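**Purkden council backs soft plastics trial, short on detail**

June 2023

Purkden households will be asked to sort their soft plastics into a separate bag from next month, under a trial the council says will keep wrappers, pouches and bread bags out of landfill. Where the material ends up after that is harder to establish.

Councillors voted nine to seven for the scheme after a long and at times testy meeting. The contractor, Oseo, will collect filled bags from 23 drop-off points, most of them in supermarket car parks. Kerbside pickup, which featured in the first version of the proposal, has gone.

Oseo's submission says the plastic will be "directed to suitable end markets". It doesn't name one. Asked at the meeting whether any buyer had signed a contract, a company representative said talks were well advanced. They were described the same way last spring, when a similar plan was put to neighbouring Gostesura and quietly shelved.

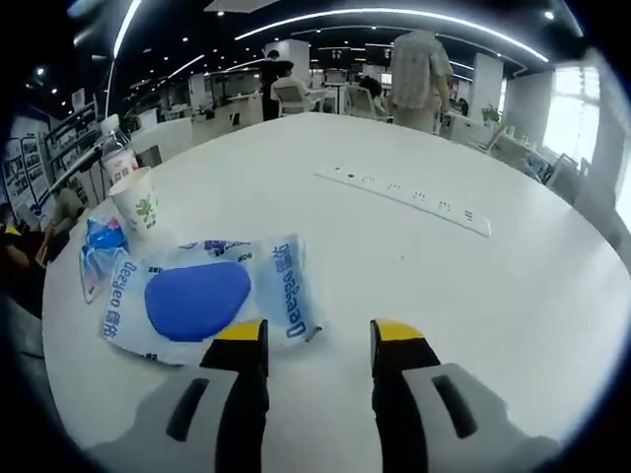
*A soft plastic pouch on a white table.*

Andor Jakab, who runs a small packaging business in Purkden and has followed both proposals, doubts the sums. Printed pouches are often made of several layers bonded together, he said, and recyclers tend to want clean, single-material film.

"People will wash it, dry it and drive it to the shops," he said. "I'd like to know who's paying for it at the other end before we ask them to."

The council's own report puts the trial at nine months and allows for stockpiling if markets are slow. It sets no limit on how much can be stored or for how long – an odd omission, given the trouble other soft plastics programs have had with full warehouses.

Cr Kovács, who moved the motion, said residents were tired of waiting and the details would be settled as the trial went on. No target for the share of material to be recycled has been published. The council said a figure would be included in its first progress report, but could not say when that was due.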